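Notes on coiling power strip cords, for anyone setting up a shared worktable. Cord storage is dull until a plug shears off in a drawer.

Start with the surface. Clear it and lay down something pale. Gray cord on dark wood is hard to read, and you want to spot a twist before you coil over it. 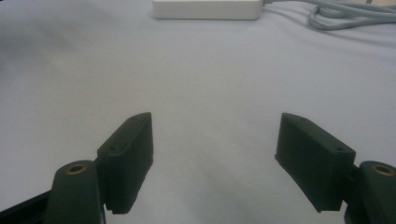 Next, let the cord relax. If it came out of the box in a tight factory bend, undo the tie and leave it alone for 30 minutes. Do not pull it straight over a table edge. That moves the bend into the conductor.

Smooth the cloth if you use one. Small ripples are fine. A deep fold will catch the plug when you drag it.
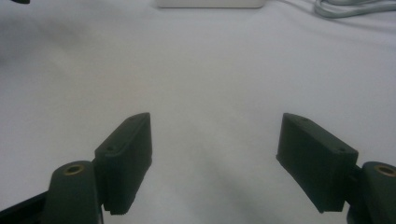
White cloth, faint creases. Flat enough.

Coil from the strip end toward the plug. Alternate over and under so the turns lie flat. Cempaka Oei wraps hers around the strip body, and I have asked her to stop. It stresses the cord at the exit, where most of my failures have been.

Label both ends. I use shelf numbers: 1808 is the short strip, 1841 the long one. Aurelio Valdovinos wanted color codes. We ran out of colors in November.

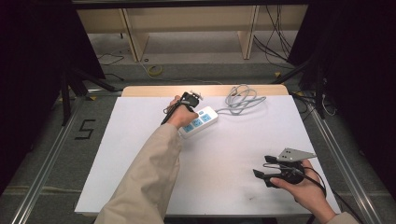
Coil size depends on cord thickness, so pick a diameter and keep it. The most common fault is leaving the slack in a heap behind the strip. The white three-panel strip on the board has that problem: its gray cord runs off one end into a loose tangle of loops near the far edge. Pick out the loops by hand, starting at the strip, then coil.

Tie with a hook-and-loop strap, one wrap, snug enough to hold. No wire ties. Store flat, plug on top.

Extension reels next. Different method.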